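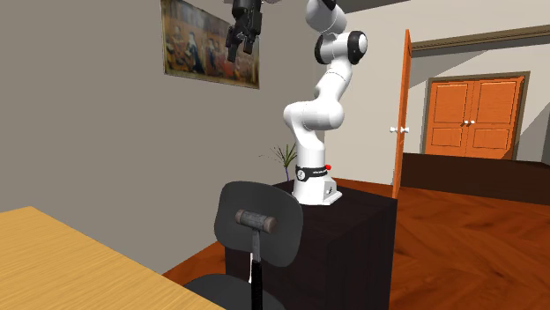

4.2 Comparison of the two grippers in simulation

Figure 3 shows the simulated room in which both grippers were tested. The seven-joint arm is mounted on a fixed pedestal, and the same room model is loaded for every trial, with the chair and the wooden table at their usual places. The wrist is outside the view in Figure 3, so the joint values were read from the simulator log and not from the rendered images.

We compared the Stelta gripper, which has two parallel fingers, with the Rindska gripper, which has softer finger pads and a wider opening. Both were driven by the Gruteo controller with the same gains. The object set is the one of Section 3 and contains nine household items. Each item was placed at several start positions on the table, and after removing one trial in which the simulator stopped with an error, 299 trials remained for the analysis.

The Rindska gripper held the round items more reliably, but it needed more space during the approach and touched the table more often. For flat items the Stelta gripper was clearly better. We did not expect the difference to be so large, and we repeated the flat items with a lower approach speed. The order of the two grippers stayed the same.

The contact model has a strong influence on these results. With the default friction values, soft pads slipped in a way that we did not see on the real arm in the Vuorinen laboratory. We therefore used the values measured in June, which are listed in Table 2. The camera pose was also kept fixed for both grippers, although a higher pose would probably give a better view of the fingers at the moment of closing.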